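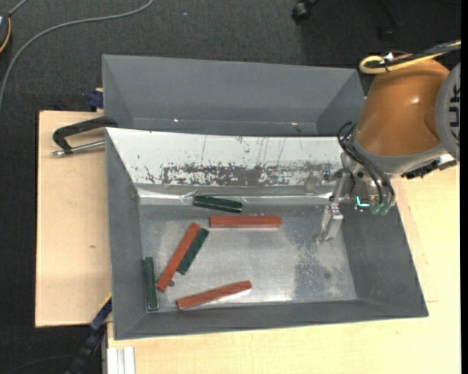

Scuffs, scratches and dull patches: cleaning the hard-working surfaces at home

I started this page for my own use, after we moved to a house with an old laundry and a garage full of bins, drawers and shelves from the previous owners. My neighbours in Fernarholm asked for it later, so I have put it in order as well as I can. Most of these tips need only things you already have in the cupboard.

First look, then scrub

A dark mark on a white surface can be two different things. Either something has rubbed off onto the surface, for example rubber or grey metal, or the white layer itself is gone. The first can be cleaned. The second can only be painted or covered, and scrubbing will make the patch bigger.

Rub a small spot with a damp cloth and one drop of dish soap. If the cloth takes some colour, continue. If the cloth stays clean and your fingernail feels a small step at the side of the mark, stop there.

Rubber marks on white paint

An ordinary pencil eraser, the white kind, removes more than people expect. Rub in one direction and brush the crumbs away often. For what is left I use baking soda mixed with a little water until it is like toothpaste. Leave it for 10 minutes, wipe, and rinse two times, because dried baking soda leaves a grey haze that looks like a new problem.

Melamine sponges work also, but they are a very fine sandpaper. On glossy paint you will get a dull spot in the middle of the shine. I did this on our pantry door and I still see it every morning.

Patches where the coating is worn through

1. Wash with warm soapy water and let it dry overnight.
2. Sand only the ragged border of the patch with fine paper, until you cannot feel it with your finger.
3. Wipe away the dust with a cloth that doesn't leave fibres.
4. Put on a thin coat of primer suitable for the material. Ask at the paint counter if you are not sure what the material is.
5. Two thin coats of enamel, with the drying time from the tin between them.

If things slide against the same place every day, the paint will not live long. In our garage I screwed a strip of hard plastic over the spot instead. It is not beautiful, but it can be changed when it is worn.

Cloudy metal

Cloudiness on stainless steel is often from hard water. Half vinegar and half water on a soft cloth, always along the grain, then rinse and dry straight away. On aluminium I would not use vinegar for more than a moment, and never washing soda, which turns it dark. For aluminium I stay with dish soap and a soft brush.

Do not use steel wool on either one. Small pieces stay behind and rust, and then you have brown dots to clean as well. Never mix vinegar with bleach, also not one after the other without a good rinse between.

Seams and corners

Dirt sits in the seam long after the flat part is clean. A wooden skewer with a piece of cloth around the tip goes into most gaps. An old toothbrush is good for the rest. I vacuum first – wet dust becomes mud and goes deeper.

Making new marks less likely

Felt pads under baskets and tins help a lot, but check them now and then for grit. Cork shelf liner is quieter than plastic and easy to cut to size. In drawers where heavy tools live I put a piece of old yoga mat.

On Friday evening I wipe the laundry shelf and the garage drawers with a damp cloth, nothing more. It is a small job if you do not leave it for a whole winter.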